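Workshop notebook, Jun 8, 2021

Back into the steamed bun dough this morning, and I'm going to write it all down properly this time because my notes from last November are useless (one page just says "stickier?" with a circle around it). The question is still the same one: why do our buns come out smooth one day and wrinkled like an old sock the next, when the recipe on the wall hasn't changed?

Flour first. I ran two doughs side by side, one on the Vurnwood low-protein and one on the Sandhu all-purpose. Same sugar, same yeast, same tin of baking powder, and water at 50 per cent of the flour weight for both, which the Vurnwood loved and the Sandhu did not. The Sandhu dough was stiff as a boot at the start and I very nearly gave in and added a splash, but I held off and gave it a rest under a damp tea towel, and it came good! Lovely and silky after that. So rest before you panic. Writing that in capitals on the fridge.

Kneading I did by hand, as the Dullier mixer is still making that noise. If anyone else wants to have a go at the Dullier, please do, the manual's in the second drawer under the cling wrap. I kneaded until the cut face had no holes I could see, then rolled each one flat and folded it in on itself a couple of times to chase out the air. I reckon this is where I've been lazy before. Big bubbles under the skin mean blisters later, and I've been calling them "rustic" for far too long.

Proofing is the bit I still can't pin down. The kitchen is freezing at this time of year and the dough just sulks. I put the shaped buns in the cold oven with a bowl of hot water underneath and went by feel: pick one up, and if it's light for its size and a gentle poke fills back in slowly, it's ready. The Vurnwood lot got there well ahead of the others. I let a few of those go too long on purpose, to see what a properly overproofed one looks like (flat, sad, a bit sour, skin like a golf ball).

For steaming I'm sticking to small loads with plenty of room between the buns, in the electric pot with the glass lid.

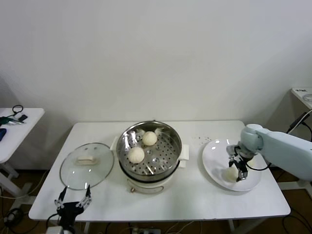
Nyokabi Wanyama reckons I'm blaming the proof for something the lid is doing. Her point was that water collects under a flat lid and drips, and every drip leaves a yellowish dent that looks exactly like a collapse. Wrap the lid in a cloth, she said, and start them over cold water so the heat comes up slowly. She also thinks my 11 minutes is too short for anything bigger than a golf ball and that I should leave the lid alone for another 2 after switching off.

Fair enough, I hadn't separated dents from wrinkles at all in my notes. Went back through the old pages and I've used "wrinkly" for both, which is no help to anyone.

Next go: Vurnwood flour only, same water, cloth on the lid for one load and bare lid for the other. Cold start for both. I'd like to try the Seseo yeast as well but that can wait for a separate day, or I'll be back to circling question marks.

We're low on baking paper and the good scraper has gone missing again.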